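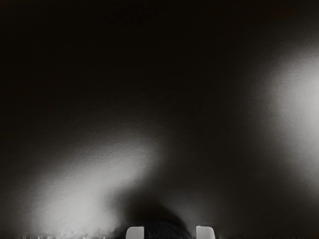

Os dois dedos da garra, abertos, com uma forma escura e arredondada entre eles, numa cena simulada por computador.

A mão que não se cansa e as pessoas que esperam por ela

Na fábrica da Brondetti, em Horach, a automação foi apresentada como o fim do trabalho repetitivo. Quem lá trabalha descreve uma coisa mais complicada.

19 de Setembro de 2018

Rahel Ammann começa o turno a ouvir. Antes de calçar as luvas, antes de assinar a folha, fica uns segundos parada à entrada da nave dois, à escuta do compressor. Se o som é contínuo, as células estão a trabalhar e a manhã vai ser aborrecida. Se o som vem aos soluços, uma delas parou durante a noite e há caixas acumuladas no corredor, e a manhã vai ser passada a recuperar o que a máquina devia ter feito sozinha.

«O aborrecido é o dia bom», diz ela. «Demorei a aceitar isto.»

A Brondetti faz enchimentos e almofadas de espuma para assentos: cadeiras de escritório, bancos de autocarro, apoios de braço, umas peças curvas para camas de hospital que toda a gente na casa trata por «pãezinhos». Emprega 312 pessoas. Até ao ano passado, a separação das peças à saída do corte era feita à mão, numa mesa comprida onde se trabalhava de pé e se falava muito. Hoje essa mesa está encostada a uma parede, carregada de rolos de etiquetas. No lugar dela há 3 células robotizadas fornecidas pela Gisler, cada uma com um braço, uma garra de dois dedos e uma vedação amarela à volta.

O folheto interno que anunciou o projecto continua afixado junto ao refeitório. Promete «libertar as equipas para tarefas de maior valor». Perguntei a sete pessoas que tarefas eram essas. Recebi sete respostas e três encolheres de ombros, porque alguns responderam das duas maneiras.

O que a garra não sente

Pegar numa peça de espuma parece a coisa mais simples do mundo. Uma pessoa fá-lo sem olhar, corrige a força com os dedos, percebe pelo peso se vieram duas coladas. Para uma garra rígida, a mesma peça é um problema antipático: deforma-se quando é apertada, salta quando é largada, agarra-se à vizinha por electricidade estática. E se for escura, em cima de uma superfície escura, debaixo de candeeiros industriais que fazem manchas de luz onde lhes apetece, a câmara deixa de saber onde acaba uma coisa e começa a outra.

Foi por isso que boa parte do trabalho se passou para um ecrã. A Gisler usa um programa de simulação, o Listuneo, onde o braço repete a mesma tentativa vezes sem conta, com a luz a mudar de sítio e de intensidade, até que o sistema aprenda a fechar os dedos no momento certo. As imagens são quase todas cinzentas e, para um leigo, quase todas iguais. Os dedos claros, nítidos, e à volta deles uma escuridão granulosa onde é preciso adivinhar o resto.

Beat Marti, que coordena a instalação do lado da Gisler, gosta de as mostrar. É um homem cordial, fala depressa e tem sempre um número à mão. O desta visita é 2550: as peças que uma célula separa por turno, segundo a ficha técnica. Quando lhe pergunto quantas separou ontem, a conversa muda de tom. «Ontem houve mudança de referência. Não é um dia representativo.» Peço-lhe um dia representativo. Fica de me enviar os dados. Até ao fecho desta edição não tinham chegado.

Convém dizer que Marti não esconde as dificuldades quando se fala delas em abstracto. Admite que a simulação tem limites, que a espuma virtual não envelhece nem apanha pó, que o lote de uma terça parte dos fornecedores chega mais húmido do que o previsto no modelo. «O simulador dá-nos um ponto de partida muito bom. O resto afina-se no local.» A frase é razoável. O que lá não aparece é quem faz a afinação e quem a paga.

Afinar no local

Quem afina, na prática, é Ammann e as colegas. O título novo delas é «operadora de célula», e trouxe uma formação de 10 horas e um tablet. Não trouxe aumento. A direcção explica que a função pertence à mesma categoria, dado que o esforço físico diminuiu. As operadoras respondem que a categoria antiga não incluía decidir, vinte vezes numa manhã, se um alarme é para ignorar ou para chamar a assistência.

Passei um turno inteiro com Ammann. Durante a primeira hora, a célula do meio trabalhou sem falhas e foi, confesso, bonito de ver: o braço desce, os dedos abrem, fecham, sobem, e a peça vai parar ao tabuleiro sempre com a mesma orientação. Depois entrou uma referência escura, de espuma densa, e o ritmo quebrou-se. O braço descia, hesitava, subia vazio. À terceira tentativa sem peça, a célula pára e acende uma luz laranja. Ammann abre a porta da vedação, que corta a corrente, endireita a peça com a mão, fecha a porta, confirma no tablet, espera que o braço volte à posição de origem. Senta-se. A luz laranja acende-se outra vez.

No relatório automático, cada uma destas paragens fica registada como «intervenção menor». Só contam para o tempo de avaria as que ultrapassam um limite que as operadoras nunca viram escrito. Uma intervenção menor é rápida. O que o relatório não mostra é que são elas que mandam no dia de quem as resolve, que ninguém almoça descansado com a luz laranja ao fundo da sala e que a mulher que antes decidia a que velocidade trabalhava passou a correr à velocidade das hesitações de um braço.

«Antes doíam-me os pulsos», diz Ammann. «Agora não me doem. Isso é verdade e tem de se escrever.» Escreve-se. As queixas de tendinite vinham de longe na Brondetti, e três operadoras disseram-me, sem eu perguntar, que dormem melhor desde que a mesa comprida acabou. Seria desonesto contar esta história como se o trabalho antigo fosse um paraíso. Era um trabalho duro, mal pago, que estragava mãos. Mas a mesa também podia ter sido encurtada, subida, parada dez minutos em cada hora. Um relatório de ergonomia propôs isso mesmo, anos antes de chegar o primeiro braço, e ficou numa gaveta por falta de verba. A verba apareceu quando o remédio passou a ter vedação amarela.

Quem saiu

A empresa insiste em que não houve despedimentos por causa das células. No sentido estrito, é assim. Houve contratos a prazo que não foram renovados, houve duas reformas antecipadas e houve quem fosse transferido para a expedição e se tivesse ido embora pouco depois, porque a expedição é à noite e as crianças também existem à noite. Nada disto aparece na coluna dos despedimentos.

O caso que mais se comenta na nave dois é o das duplicadas. Quando a separação era manual, as peças que vinham coladas eram apanhadas logo ali. Agora passam, de vez em quando, até à embalagem, onde alguém dá por elas ou não dá. A embalagem não foi automatizada e não ganhou gente. Herdou o problema. Um trabalhador dessa secção, que pediu para não ser identificado, mostrou-me um caixote de peças devolvidas que tiveram de ser reabertas e contadas de novo. O retrabalho é lançado nas contas da embalagem. As células, vistas pelas contas delas, continuam impecáveis.

É um truque velho e nem sequer é preciso má-fé para o praticar. Basta que cada secção tenha o seu indicador e que o trabalho humano que segura a máquina esteja espalhado pelos indicadores dos outros.

O argumento da inevitabilidade

Na reunião com a direcção, ouvi a palavra «inevitável» mais vezes do que a palavra «espuma». Os concorrentes automatizam, os clientes apertam os preços, os jovens não querem trabalhar de pé numa mesa. Cada uma destas afirmações terá a sua parte de verdade. Juntas, servem sobretudo para encerrar a discussão antes de ela chegar às perguntas pequenas, que são as que interessam a quem entra às seis da manhã. Quem define o limite da intervenção menor? A operadora que ensina a célula a lidar com uma referência difícil recebe alguma coisa por isso? Se a peça escura continua a falhar, pode ser separada à mão sem que alguém leve uma reprimenda por «contornar o sistema»?

À última pergunta, o director de produção respondeu que tal prática não estava prevista. Na véspera eu tinha visto duas operadoras fazê-lo, com destreza, durante uma boa parte da tarde, para cumprir a encomenda. O tabuleiro saiu completo e com o código da célula.

Marti, a quem contei o episódio sem dizer nomes, não se zangou. Pareceu até aliviado. Disse que é informação útil, que gostaria de ter aquelas horas registadas em separado para saber onde o sistema falha, e que já o tinha pedido. A quem? À direcção. E o que lhe responderam? Que ficava para a próxima fase.

A próxima fase está marcada para Outubro. Vem uma actualização do programa, treinada com mais variações de luz, e uns dedos novos, mais macios nas pontas. Marti está convencido de que as paragens com espuma escura vão cair para metade. Ammann não está convencida de nada, mas pediu que a deixassem assistir aos testes, e desta vez disseram-lhe que sim. Leva um caderno quadriculado onde anda a apontar, à mão, a hora de cada luz laranja e a referência que estava na passadeira.

A meio do turno pedi-lhe para o folhear. Deixou-me ver duas páginas e depois teve de se levantar.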